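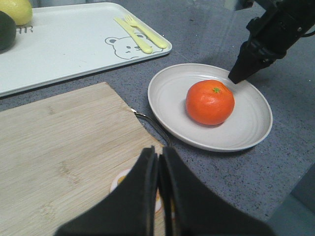

Foto: Zurard / Divulgação

Notas do orador. Apresentação do kit Skeslow, 8/8/23

Abertura. Cumprimentar os presentes e agradecer à organização. Informar que a Zurard responde pela comercialização do kit e que a Hunt presta a assistência técnica. Esclarecer desde já que a exposição trata de tarefas de bancada de cozinha, com louça e frutas, e que aplicações industriais ficam fora do seu âmbito.

Composição do kit. O conjunto compreende 2 braços com garra, câmera de punho, suportes de fixação e licença do programa de controle Mutard. Ler a referência de catálogo: 642. O preço de tabela é de 3000 euros, sem instalação. Pausa para anotações.

Tarefa de referência. Uma tangerina num prato, tábua de corte ao lado, bandeja ao fundo. Chamar a atenção para as duas garras, próximas uma da outra, e para a relevância do planejamento conjunto dos movimentos. Recordar que a louça rasa exige da garra uma aproximação precisa pela borda.

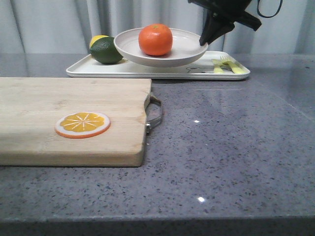

Passar à questão do contato. O operador define no Mutard o limite de força de cada dedo, e recomenda-se iniciar pelos valores mais baixos. O manual, revisto em abril, prevê 100 repetições de ensaio antes da entrada em serviço regular.

Condições de aquisição. A garantia cobre motores e cabos; as pontas dos dedos são consideradas material de desgaste. A formação inicial é ministrada pela Hunt nas instalações do cliente.

Perguntas. Remeter os pedidos de proposta ao balcão da Zurard, à saída da sala.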